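Keep the Old Doors

Posted 25/06/2021 by the Penden Notebook

12 comments | 31 shares

When a house changes hands in Penden, the doors are usually the first thing to go. The new owners pull out whatever was hanging and put in a matching set, all white, all hollow, all from the same stack at the store. I think this is a mistake, and an expensive one.

I live in a house that is 105 years old. It has had at least 3 owners who liked to change things, and each of them left a door or two behind. The one to the kitchen is heavy and has been painted so many times that the corners of the panels have gone soft. The one to the back bedroom is lighter and plainer. They do not match and I stopped caring about that within a month of moving in.

The usual argument for replacing them is that old doors stick. Most of the time the door is fine and the hinge is loose. A longer screw in the top hinge will fix a good share of sticking doors, and a hand plane will fix many of the others. Last February I spent 2 evenings on a door that a contractor had told me to throw out. It closes well now. I spent less on it than I would have on lunch.

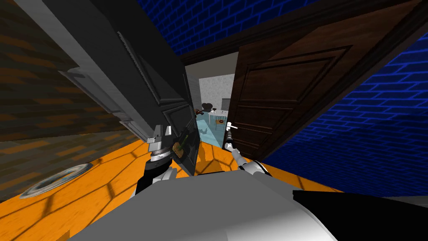
A paneled door in dark gray and a paneled brown wooden one.

The second argument is looks. People have been told that a hallway should read as one thing, with every door the same color and every panel lined up. Real estate listings push this hard. I have walked through plenty of the new houses out on Gollent Road and I could not tell you which door was the closet and which was the bathroom. A dark door next to a brown one tells you where you are. Guests in my house find the bathroom without asking.

Then there is sound. A solid door keeps a television in one room and a sleeping child in another. A hollow one does very little. My neighbors on Tikkanen Street replaced all of theirs and now run a fan at night to cover the noise from downstairs.

I will grant that some doors should go. If the wood is rotten, or the frame is so far out of square that no amount of planing will help, buy a new one. Old paint can contain lead, and anyone planning to sand it should have it tested first – that is a real cost and I do not want to wave it away.

But most doors are thrown out because they look tired. The salvage yard at Trullent had more than 100 of them leaning against a fence when I was last there, and nearly all had years of use left. Before you order a set, take a screwdriver to the hinges and see what happens.

Contact | © 2021 Penden Notebook | Back to top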